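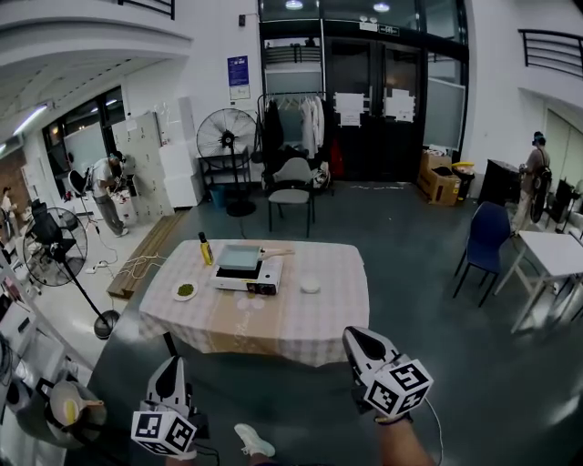

Slide 2: Why the pan came late to the village

Good afternoon and thank you, Priya Kasprzak, for the kind introduction. (Wait for the door to close.)

My subject is how people in Brundberg cooked before they had an iron stove in the house. The oldest paper I could find is a household list from 1831. It names one pot, one hook and no pan at all.

Say slowly: a pot hangs, a pan must stand. With an open fire you need a flat place for it, and most hearths did not have one.

Slide 3: The borrowed pan

In the letters from Wirnodwood, a pan is lent between houses for 7 days at a time. Read the short letter aloud. Do not translate the word "steketti", explain it after: it is a flat cake of oats, fried in a little fat.

Slide 4: What changed

The first stoves had a flat top. Suddenly a family could fry in the evening and not only on feast days. I believe this changed the supper more than any new food did, but Trinity Marchetti does not agree with me, and her article is on the handout.

If there is time, tell the story of the cracked lid. If not, go to slide 5.

Slide 5: Questions

Leave 10 minutes. Somebody will ask about prices. I have only the list from the June market, and it is not complete.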